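Nodby method

The Nodby method is a training procedure for two-armed robots, proposed by Pantelis Theodorakopoulos while at the Lombardi workshop in Helivia. It has a person steer both arms through a short assembly job, then trains a control program on the recordings. Its supporters describe it as a general way of teaching contact work - handling in which parts touch, catch or press against each other. The published evidence is narrower than that.

The original report used 3,607 recordings covering 6 tasks, among them work on aluminium frames and the handling of cables. Of these recordings, 1,353 were left out of training after a check by hand. The rules for leaving them out were never fully set out, and critics have asked whether the harder attempts were the ones removed.
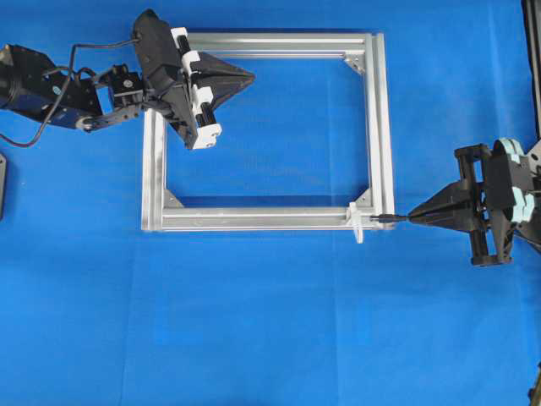
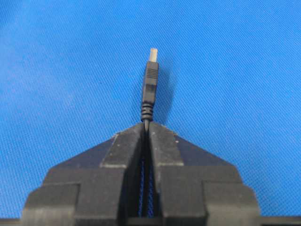
First picture: both grippers at an aluminium frame. Second picture: a USB cable held with its plug upwards.

The headline result rests on 52 test runs, all made on the same bench by the team that built the system. The report gives one success rate for all tasks together, so a reader cannot tell whether the easy jobs carried the difficult ones. It also does not say how far the parts were moved between runs.

A later attempt to repeat the work, known as Lelinero, used different fingertips and reported weaker results on cables. Theodorakopoulos replied that the fingertips were part of the method - a point missing from the first version of the report. No comparison using the same hardware has been published.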